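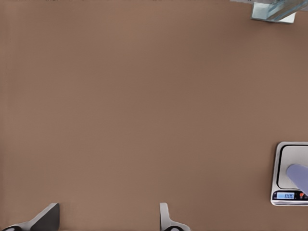
Brown tabletop (computer rendering)

Rernel Press — Grimell Crime Reprints
Progress report to the Meredith Fund, 2/9/23

The grant was for bringing out-of-print detective novels back into shops and libraries. Our application promised 18 titles. Two are out. I would like to say the rest are close, but I have read enough reports that say so to distrust the word.

Rights are the main holdup. Several of the authors on the list left no clear heirs, and the agencies that used to handle them have merged or closed. We have signed agreements for five more books. Four others look possible. For the remainder we have sent letters and gotten either silence or a request for more letters, and I don't think all of them will come through.

Scanning is going better, with reservations. The text recognition software we were sold as nearly perfect reads "gun" as "gum" often enough to spoil a murder. Every page still has to be read by a person, and that work was under-budgeted from the start. We have spent $4000 on proofreading to date, which is the full amount set aside for it. Further proofs are being paid for out of the cover design line, so the next covers will be plain type on a colored background.

Sales: the first book has sold some 60 copies through Rivel, our distributor, and the second too few to judge. Rivel's view is that the series needs time to build. Maybe. They also said that about the last series we placed with them, and it was dropped. Library orders have been steadier than shop orders, and I would put our effort there.

The reader survey we ran at your request came back positive. I wouldn't lean on it. Most of the people who answered were already on our mailing list, and they tend to like old mysteries — that is how they got on it.

We plan to release the next book in June, a police procedural with the rights fully cleared and the proofs half read. We ask that the target be cut to nine titles, with the grant period left as it is. A revised budget is attached. The introductions promised for each volume have been commissioned only for the books under contract.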